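3.2 Collecting the demonstrations

I did most of the teaching myself, by remote control, and I'll admit I was pretty bad at it for the first 40 runs (my thumbs kept wanting to go faster than the arm did). Soledad Sarmiento took over for the last 60, and hers are cleaner! We kept both sets, clumsy ones included. Each run starts with the brick already in the fingers, and we get the plate's pose from the two square markers on its corners, so we were free to turn it between runs. Figure 4 is the wrist view, which is all we had to steer by. 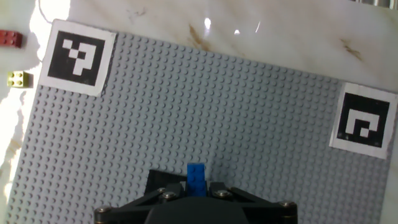 Figure 4. Wrist view with a blue brick held over the studded plate. Both corner markers are visible.

3.3 Guiding the arm by hand

For the Parna set we dropped the controller and just pushed the arm around with our hands. I liked this a lot more – you feel the studs catch, and you stop shoving. We recorded 76 runs this way in April and threw out five where I'd bumped the plate with my elbow.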